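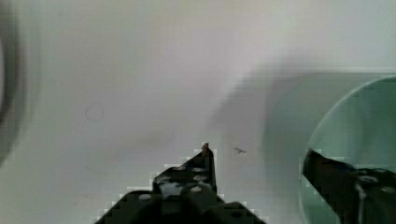 Figure 1. Black gripper fingers against a pale surface.

# Who remembers the shirt sponsor? Small sponsors in the Hestunov Indoor Hockey League

Xiuying Cheng
Sport Management, second-year project
20 January 2025

## 1. Background

The Hestunov League is an amateur indoor hockey league with a men's and a women's division. Matches are played in the evening at Hennessy Hall. The league has no paid staff and most of its income comes from team entry fees, with the rest made up by local sponsors.

In the current season there are two main sponsors. Odis, a sports shop, has its name on the front of the bibs and on the scoreboard cloth. Plitness, a gym, has a banner behind the north goal and a half page in the match programme. Together they pay nearly £3000 for the season. This covers hall hire for the first part of the winter and the umpires' travel.

Both agreements end after the play-offs. When I spoke to the league secretary in the autumn, she did not know what she would say to the sponsors if they asked what they had got for their money. Nothing had been measured before. I took that as the starting point for the project.

## 2. Question

The main question was whether people who come to watch can name the sponsors when they leave. I also wanted to know:

- whether spectators remember a name on clothing better than a name on a banner
- whether regular spectators do better than people on a first visit
- whether anyone had used either business after seeing it at the hall

I left out players. They get a discount at Odis as part of the deal, so nearly all of them would know the name.

## 3. Method

I handed out a one-page questionnaire at the exit of Hennessy Hall on match evenings in December. The first item asked people to write down any sponsor they could remember, with no help given. The second, on the back, listed several business names, some of which had nothing to do with the league, and asked people to tick the ones they had seen that evening. The rest of the page asked how often they came, where they usually sat and whether they were related to a player.

I got 170 usable sheets. A few more were thrown away because the back had been filled in first, which you could tell from names copied across in list order.

I had planned to interview people as well, but the exit is narrow and it was too noisy to record. I did short interviews by phone later with the managers of the two sponsors.

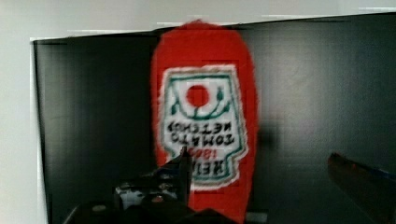

The sheets were typed into a spreadsheet over the holidays. I counted spelling mistakes as correct if the name was clear. "Oddis" was accepted. "The gym" was not, although several people wrote it, and I come back to this below.

## 4. Results

### 4.1 Unprompted recall

Of the people who filled in a sheet, 60 wrote down Odis without help. Plitness did much worse, even when the banner was the largest sign in the hall. A good number of people left the line blank.

If "the gym" had been accepted, Plitness would have moved closer to Odis but would still have been behind. The manager at Plitness was interested in this answer and said there is only one other gym in the area, so for her it might be good enough.

### 4.2 Prompted recall

With the list in front of them, most people ticked both sponsors. They also ticked a building firm that has never sponsored the league. It used to have a sign in the hall car park, and I should have checked for that before I chose the names. For this reason I give the prompted answers less weight.

### 4.3 Regulars and first visits

Regulars did better with Odis. With Plitness there was no clear difference. Where people sat mattered more. The north goal banner is hidden from part of the side seating when the substitutes are standing, and people who sat there rarely named Plitness.

### 4.4 Use of the businesses

Few people said they had visited either business because of the league. Some had been to Odis already and could not say which came first. The question was badly worded and I would split it if I did it again.

## 5. Discussion

The results fit the idea that a name on clothing is noticed more because people are watching the players for the whole match. They do not prove it. Odis also has a shop on the main street, and spectators may know it from there. I had no way of separating the two.

The position of the banner is easier to deal with. Moving it to the wall above the scorer's table would put it in view of all the seats. I asked the hall manager and he has no objection, provided the fire exit sign stays clear.

The programme page could not be judged at all. Most people leave the programme on the seat, and I did not ask about it directly.

## 6. Suggestions for the league

- Move the Plitness banner before the play-offs.
- Read out both sponsors' names at half-time, when the hall is quieter.
- Repeat the first item of the questionnaire at the end of the season, using the same wording.
- Offer next year's sponsors the results before discussing the price.

The questionnaire and the spreadsheet are in the appendix. The phone interviews were not recorded, so only my notes are included.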